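Kuusisto at the Hultgate, and a very long walk home

I have been meaning to write this up since June, when I finally got to see Kuusisto play, and I kept putting it off because I wanted to hear the record a few more times first. Well, I've now heard it so often that my neighbour can hum the second track, so there's no excuse left!

They played the Hultgate in Lemham, which holds 70 people if everybody breathes in, and I got there early enough to stand right by the left-hand speaker (a mistake, as my ears told me the next morning). There were 14 songs in the set, most of them from Tunurex, the new album, and they opened with the slow one that everyone online had been grumbling about. I'll admit I'd grumbled too. In that little room, though, with the bass coming up through the floorboards, it made perfect sense to me, and I went home and played it twice before bed.
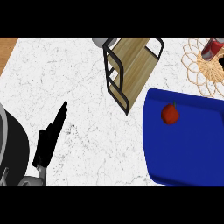
Piyumi Siriwardena wrote to me afterwards to say that she'd found the same song far too long on the night, and that the drums had swallowed the singing from where she was standing at the back. She much preferred the older material, especially the pair they played just before the encore, and she thinks the first album is still the one to buy.

I can't quite go along with that, fond as I am of the first album, but the sound at the back of the Hultgate has always been muddy and I do feel for her. Next time I'll save her a space at the front.

The encore was 3 songs, the last bus had gone by then, and I walked home along the canal with my ears ringing and a T-shirt a size too small under my arm.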